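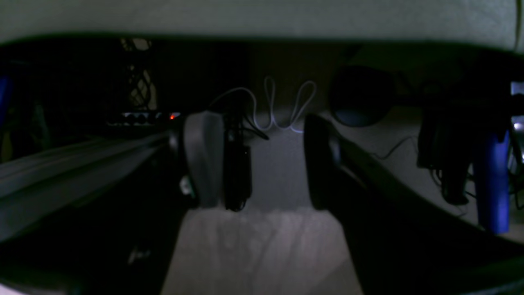 어둑한 작업실 안쪽, 검은 케이블 다발

Domlow 다크 워시 600ml (검정·차콜 의류용 액체 세제)

검은 옷 좋아하시는 분들, 옷장 열면 다 똑같은 검정 같은데 햇빛 아래 나가면 전부 다른 색이죠? 저는 그게 너무 싫었어요. 몇 번 안 입은 티가 어깨부터 희끗해지고, 목둘레만 새 옷처럼 까맣고. 그래서 어두운 옷만 따로 빠는 세제를 이것저것 써 보다가 결국 제 가게에 들여놓은 게 이 Domlow 다크 워시입니다. 제가 집에서 쓰는 거 그대로 팔아요 ㅎㅎ

일단 형광증백제가 안 들어 있어요. 흰옷에는 좋은 성분인데 검은 옷에 쓰면 묘하게 푸르스름하게 뜨거든요. 향은 약한 편이고, 뚜껑 열었을 때 풀 냄새 비슷한 게 살짝 나요. 헹구고 나면 거의 안 남으니까 섬유유연제 향을 기대하시는 분한테는 심심할 수 있어요. 제형은 묽어요. 처음 받으시면 "물 탄 거 아니야?" 하실 텐데 원래 그렇습니다. 찬물에 잘 풀리라고 묽게 나온 거예요.

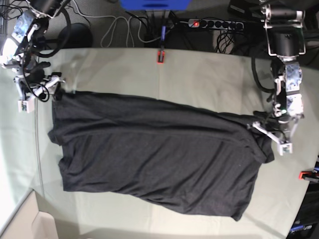 면티는 세제보다 널기 전에 만져 주는 게 반이라고 생각해요. 탈수 끝나고 바로 꺼내서 어깨 잡고 두어 번 탁탁 털고, 평평한 데 놓고 손바닥으로 밀어 주세요. 연한 세이지그린 천 위에 펼쳐진 저 차콜 블랙 티를 보시면 몸판에 사선으로 주름이 잡혀 있잖아요. 저런 건 밑단하고 어깨를 대각선으로 잡고 살살 당겨 주면 꽤 펴져요. 세게 당기시면 안 되고요! 옆선이 돌아가 버리면 그건 어떤 세제로도 못 고쳐요.

사용법은 간단해요.
옷은 꼭 뒤집어서 넣으세요. 색이 빠지는 것처럼 보이는 게 사실 겉면 마찰로 보풀이 일어난 경우가 많더라고요.
물 온도는 찬물이 제일 좋고, 아무리 높아도 40도는 넘기지 마세요.
일반 세탁기 기준 뚜껑으로 2번, 그 이상은 헹굼만 힘들어집니다.
표준 코스 말고 울이나 섬세 코스로 돌리시고, 세탁조는 꽉 채우지 마세요.
새로 산 검은 옷은 처음 한 번은 단독 세탁이요. 이건 정말 꼭이요.

손빨래하실 때는 물을 먼저 받고 세제를 푼 다음에 옷을 넣으세요. 원액이 옷에 바로 닿으면 그 자리만 얼룩처럼 보일 때가 있어요. 저도 아끼던 후드를 그렇게 한 번 망칠 뻔했거든요. 급하게 다시 헹궈서 살리긴 했는데 그날 이후로는 순서를 절대 안 바꿔요.

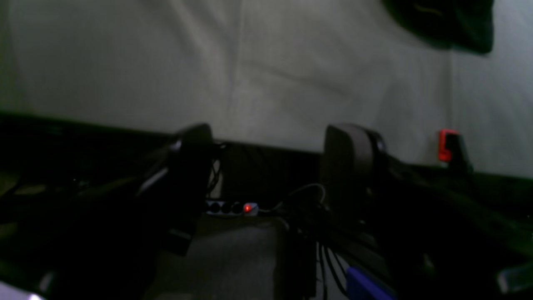

그리고 오래 담가 두는 것도 별로예요. 때가 불어서 잘 빠질 것 같지만 검은 옷은 담가 둘수록 염료도 같이 나와요. 조물조물 몇 번 하고 바로 헹구는 게 낫습니다. 말릴 때는 그늘, 가능하면 뒤집은 채로요. 베란다에 해가 세게 드는 집이면 저녁에 너는 것도 방법이에요. 저는 금요일 밤에 몰아서 널고 토요일 늦잠 자고 일어나서 걷어요.

같이 찾으시는 분이 많은 Sovilham 세탁망도 옵션에 넣어 뒀어요. 큰 사이즈는 후드티까지 들어가고 작은 사이즈는 얇은 티나 양말용이에요. 지퍼 손잡이를 고무줄 안에 끼워 넣을 수 있어서 돌아가다가 열리는 일이 없어요. 망이 촘촘한 편이라 수건이랑 같이 빨아도 먼지가 덜 붙어서 저는 이거 없이는 검은 옷 안 돌려요. 예전에 팔던 Ejigu 세탁망은 단종돼서 이제 안 들어옵니다 ㅠㅠ 찾으시는 분이 아직도 계신데 저도 아쉬워요.

안 맞는 옷도 적어 둘게요. 실크, 가죽 배색이 있는 옷, 케어라벨에 드라이클리닝만 표시된 옷은 쓰지 마세요. 울은 중성세제가 따로 있는 게 마음 편하고요. 생지 데님은 써도 되는데, 워싱을 일부러 내려고 입으시는 분은 굳이 안 쓰셔도 돼요. 그리고 이미 하얗게 바랜 옷을 다시 까맣게 만들어 주지는 않습니다. 염색약이 아니라서요. 이 문의가 제일 많이 와요!

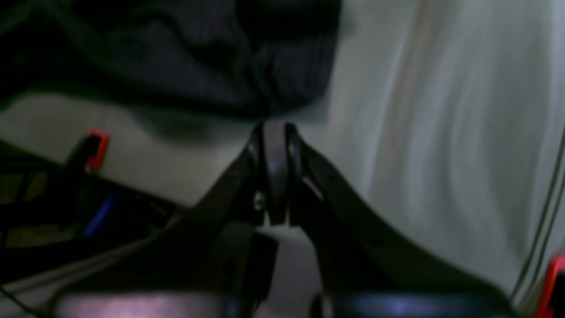
배송과 교환

배송비는 4,000원이고 세탁망을 같이 담으셔도 똑같아요. 오전에 주문하시면 웬만하면 그날 나갑니다. 병은 비닐로 한 번 더 싸서 보내는데, 그래도 새서 도착했으면 닦지 마시고 상자째로 사진부터 찍어서 문의 게시판에 올려 주세요. 새 걸로 다시 보내드려요. 개봉하신 제품은 단순 변심 교환이 안 되고, 세탁망은 태그만 달려 있으면 됩니다.

리필 파우치는 12월에 Dromimton 창고로 들어올 예정이에요. 입고되면 이 페이지 옵션에 바로 추가해 둘 테니 병은 버리지 말고 갖고 계세요.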